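Gripper drops or crushes the part: how to set the closing force again

Last May our gripper began to drop parts in the middle of the lift. I raised the force, and then it faulted with code 813 and stopped with the fingers half closed. These are the steps which solved it for me.

1. Press the stop button and wait 5 seconds. Keep your hands away from the fingers until the light on the controller is off – a faulted gripper can still close.

2. Wipe the inner liners with a dry cloth. Dust on them was half of my problem.

3. Check the small fastener at the base, between the fingers. Mine had become loose. Tighten it by hand, then a quarter turn more.

4. Open the force page in Solier and write down the old value. Mine was 600, much too high for small wooden blocks.

5. Set it to 112 and clear the fault.

6. Bring the open fingers to both sides of one block, at low speed. Stop there and look at the gap on the left and on the right. If they are not equal, correct the position before you close.

7. Close, lift a little and hold. If the block slips, add 5 and try again.

Kiros Nigatu

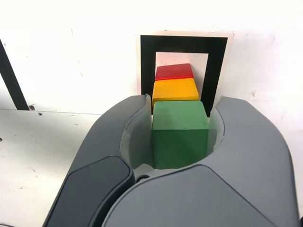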